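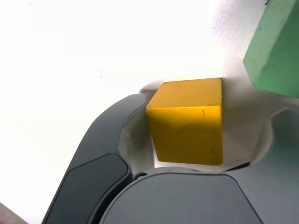 Yellow cube in gripper, close view

Ticket 717
Opened: 1/28/21
Reporter: Amna Gilani, exhibition prints
Component: Didov print server, Urquhart large-format queue
Priority: High
Status: Resolved

Summary
Exhibition prints sent through the Urquhart queue come out with blocked shadows and a green cast in the neutrals. The same files sent from the Ullberg workstation directly to the printer are correct.

Reported behavior
The set is 40 photographs on Lateo matte rag. The first eight were printed through the queue and rejected at the viewing booth. Dark tones in the night exteriors merge into one value. Gray walls and overcast skies lean green. Framed work from the July show, on the same paper, was used as the reference and does not have the cast.

Expected behavior
Queue output matches the signed proofs.

Checked so far
Nozzle check: complete, no gaps.
Head alignment: rerun, no change in output.
Booth lamp: replaced with the spare, same result.
Source files: 16-bit TIFF, profile embedded, opens without a warning.
Paper: a sheet from the July box and a sheet from the new box print the same way through the queue.

Comment, support
Please attach the job log for one rejected print and one direct print of the same file. Also confirm whether color management is set in the application, in the queue, or in both. Blocked shadows together with a cast usually point to a profile being applied twice.

Comment, Amna Gilani
Logs attached. The application is set to let the queue manage color. The driver is set to no color adjustment. I have not changed either setting between the July show and now. The server was updated in between, but I don't have the old version number.
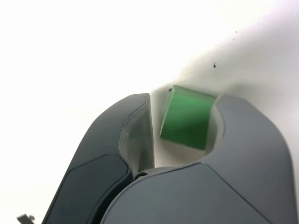

The log for the direct job has one conversion line, source profile to Lateo matte. The log for the queue job has 2 conversion lines, both naming the same output profile. The second is written after the file has left the spooler.

Comment, support
Confirmed from the log. The update added a per-media setting called "Convert on output" and enabled it for all custom media. Lateo matte is a custom media entry on your server, so the queue converts the file and the media entry converts it again. Factory media entries are not affected.

Steps to correct
Pause the Urquhart queue.
Open Media, select Lateo matte, and clear "Convert on output."
Delete the cached jobs for that media. Jobs already rasterized keep the old conversion.
Restart the spooler service and release the queue.
Resend one file from the original TIFF and check the log for a single conversion line.

Comment, Amna Gilani
Done in that order. One conversion line in the log. The test print of the parking structure at night matches the proof, including the separation in the stairwell. Neutrals are correct under the booth lamp. I am resending the rejected files and then the rest of the set.

One remaining item: the thumbnail in the queue window still shows the green cast.

Comment, support
The thumbnail is read from a separate cache and does not affect output. It clears when the preview folder is emptied. Logged as a display issue under the server component.

Resolution
Duplicate output conversion on custom media. Setting cleared, cache purged, test print approved. Custom media entries need to be rechecked after each server update.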